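Notora Community Help > Home & Office > Floors

Extension cord across a plank floor, what do I cover it with?

ringbinder338
Posted Saturday, September 11, 2021
2,291 views

We moved into an open room on the upper floor in February. It has wood-look planks and the outlets are all on one wall. We work at a square table and a small round side table, and the cord to the round one has to cross the floor. People walk through there all day and the office chairs roll over it. I tried packing tape and it left a gummy strip. The landlord says no screws and no holes. The run is 14 feet. I would also like somewhere to put jackets other than the back of a chair, but the cord comes first.

Mimeck_fan
Rugs.

tapeandtwine
Please don't put a rug over a cord. It can overheat and you won't see if it gets damaged. Get a rubber floor cord cover, the low kind with sloped sides. I have the Trekasia one and chairs go over it with a bump but they go over. It comes in 16 foot lengths and you trim it with a utility knife. It lies flat after a day or two if you unroll it somewhere warm. For the gummy strip, try a little mineral oil on a rag, test a corner first, then wipe with dish soap and water.

oldladder
Cover is fine but I would move the round table first. If it can go against the outlet wall you don't need to cross the floor at all. Keep the power strip by the wall too and don't plug a second one into it. For jackets, a freestanding coat rack with a heavy base, ours is a Verstraete. The light ones tip over once there are winter coats on one side. Can you post what the room looks like?

ringbinder338
Thanks, ordering the cover. Room is below.
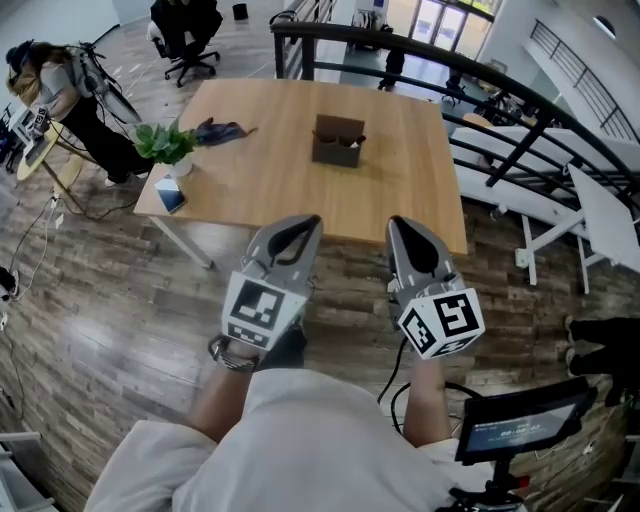
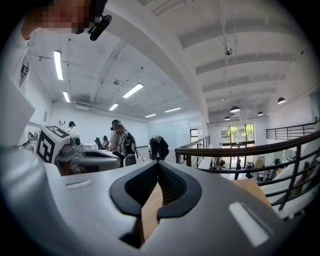
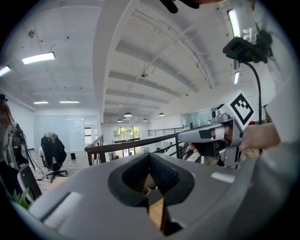 Same room in all three. The cord to the round table is in the first one.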